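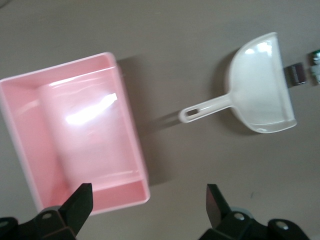

A pink plastic tray and a white dustpan.

How to start seeds in a tray on a small balcony

Updated 4 March 2020

I live on the 7th floor and I have no garden, but every year I grow tomatoes, basil and lettuce from seed. My neighbour Nazma Talukder asked me to write down how I do it, so I am putting it on this page for everyone.

What you need

A tray with deep walls, in any colour
Small pots with holes in the bottom
Seed-raising mix (I buy Kosell, but the cheaper ones also work)
A spray bottle
Labels and a pencil
A dustpan, for the mix that will fall on the floor

Step 1. Wash the pots and the tray with warm water and a little dish soap. Old soil can carry a disease that makes young plants fall over at the base. Rinse well and let them dry.

Step 2. Put the mix in a bucket and add water slowly. Squeeze a handful. It should hold its shape, and only one or two drops should come out. If it drips a lot, add more dry mix.

Step 3. Fill the pots to one finger below the rim. Tap each pot on the table, but do not press the mix down hard.

Step 4. Sow two seeds in every pot. Tomato seeds go as deep as the width of a pencil. Lettuce needs light, so leave it on the surface and only spray it. For basil I put a very thin cover.

Step 5. Write the label now. I once waited until the evening and then had chilli and capsicum mixed until they made fruit.

Step 6. Stand the pots in the tray and pour water in the tray, one centimetre high. After half an hour, pour away what is left.

Step 7. Keep the tray in a warm place indoors. When the first green appears, move it to the brightest window and turn it every day.

When both seeds come up, cut the weaker one with small scissors. Do not pull it, the roots of the other one can break.

In my city I sow in September and move the plants outside when the nights are no longer cold. Give them a few hours on the balcony at first, in the shade, and a little longer each day.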